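Bench check sheet, hand comparison, cell 2. Filled in by Tùng Từ, January. Comments go under the line they belong to. Marks: OK, FIX, N/A.

**Hands under test**

- Gremitz five-finger hand, on the right arm
- Tejada two-jaw parallel gripper, same wrist flange
- Controller for both: Donari, with Flulent teleop software

## 1. Before power

- [x] E-stop within reach of the operator's chair – OK
- [x] E-stop cuts the arm and the hand together – OK
 - Tested with each hand. The Tejada drops its part on a stop. The Gremitz holds until the drives time out. Both are in the risk sheet now.
- [x] Flange bolts at marked torque – OK
- [ ] Cable slack at full wrist roll – FIX
 - Slack is good to the left. To the right the connector takes some pull near the end of travel. I set a software limit for now. A longer lead is on order.
- [x] Table height locked – OK
 - Keep the height the same for both hands. The first set of Tejada runs was thrown out over this.
- [x] Fingertip covers seated, no splits – OK

## 2. Power up

- [x] Controller boots without faults – OK
- [x] Hand homes on the first try – OK
 - The Gremitz homed slowly one morning and logged a current warning on the thumb. Cleared and did not come back. Watch it.
- [x] Head camera stream steady – OK
- [ ] Wrist camera stream steady – FIX
 - Drops frames when the network is busy. Not used for scoring, so testing can go on. Needs its own port on the switch.
- [x] Speed cap set to 80 percent – OK

## 3. Grip checks

Run these in order with each hand. Start at low force and go up only if the part slips.

- [x] Pinch on the short faces of a small block, hold, release
 - Gremitz: OK. Fingers share the load after the first contact.
 - Tejada: OK. Faster to close, and easier to line up.
- [x] Pinch on a block set at an angle to the arm
 - Gremitz: OK. The operator could leave the wrist alone and let the fingers close around it.
 - Tejada: OK after the wrist was turned to match. Poor if it was not.
- [x] 650 g test weight, lift and hold
 - Both OK. No creep at the fingertips.
- [ ] Flat part, lift from the mat – FIX
 - Gremitz nails catch on the mat fabric. Tejada jaws are too thick to get under the edge. Neither hand passes this line.

## 4. Block handling on the mat

- [x] Mat flat and clear of the table edge – OK
- [x] Blocks clean, no tape or marker left on them – OK
- [x] Operator can see the fingertips on the head camera – OK
 - With the Gremitz, the fingers cover most of a small block once they are closed. Operators said they judged the last bit of height by the part of the block still showing at the bottom.

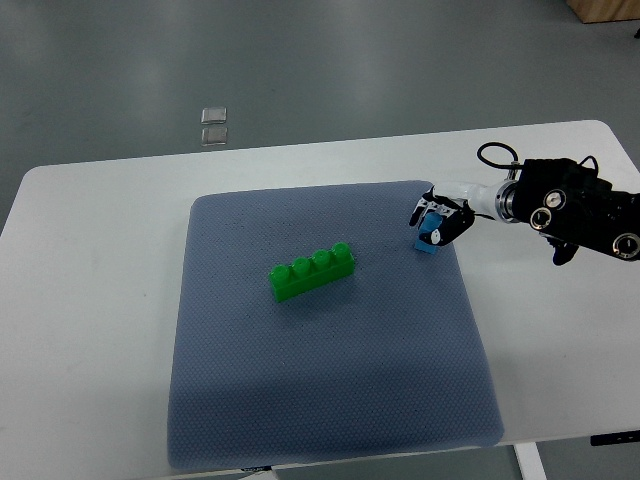 - [x] Lower a held block to the mat without pushing into it – OK
 - The pad gives a little, so an overshoot does not trip the force limit right away. Good for the hand, bad for the data. I lowered the limit one step and left a note in the Flulent profile.
- [x] Release without dragging – OK
 - Open the thumb last on the Gremitz. Opening everything at once tips small blocks over.
- [ ] Set one block on the studs of another, 100 tries per hand – open
 - Tejada set is finished. Gremitz set is still running. Don't compare until both are in.

## 5. Wear and shutdown

- [x] Finger joints checked for play – OK
 - Gremitz is at over 4,000 closing cycles on this bench. Slight play in the index finger, same reading as last check.
- [x] Housing screws tight – OK
- [x] Arm parked, hand open, drives off – OK
- [ ] Logs copied to the shared drive – FIX
 - Copy failed on a full disk. Clear the old wrist camera files first, then run it again.

**Open items:** longer wrist lead, switch port for the wrist camera, thinner jaw tips for the Tejada, disk space. The cell can be used with the wrist roll limit in place. Next check when the Gremitz stacking set is done.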